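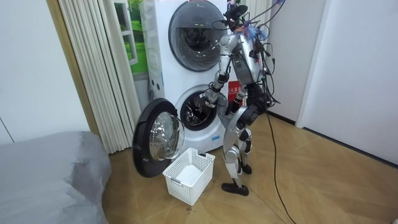 Household Robotics Project: Student Gallery
Bavdale Technical College, Department of Applied Automation

The Household Robotics Project is a two-semester course open to students in their final year at Bavdale Technical College. Under the direction of Emília Kováčik, senior instructor in automation, 18 students are working this year on a single assignment: a humanoid robot that can carry out ordinary chores in an ordinary home. The course was established with equipment support from Guvora and meets every Thursday at the Bidport site.

This gallery presents the laundry unit of the course. Visitors may select the picture to view it at full size.

Laundry unit: reaching into the lower drum
The robot faces the stacked laundry unit with the lower door open and one gripper inside the drum. Students in this unit are responsible for arm motion, balance while reaching, and the handling of soft items such as towels and shirts.

The basket stands in front of the open door, with a folded white cloth inside. The position of the basket is part of the written task plan, which each team submits before any session with the robot.

About the assignment
Students are divided into 4 teams. Two teams prepare the motion programs, one is responsible for wiring and power, and one keeps the test records. Teams change duties at midyear so that every student gains experience in each area. The current control program, named Javier by the students who wrote its first version, is passed on to each new class together with its full set of notes.

The project archive now holds 1480 recorded trials. Each entry lists the task, the program version, the team on duty and the result as judged by two students working separately. Entries are reviewed by the instructor at the end of each month, and trials with incomplete notes are returned to the team for correction.

Final presentations are held in June and are open to families, prospective students and members of the public. Each team gives a short talk, followed by a demonstration and time for questions - seating is limited, and guests are asked to register in advance with the department office.

Applications for next year's course are accepted from students who have completed Introduction to Control Systems and the workshop safety certificate. Forms are available at the department office.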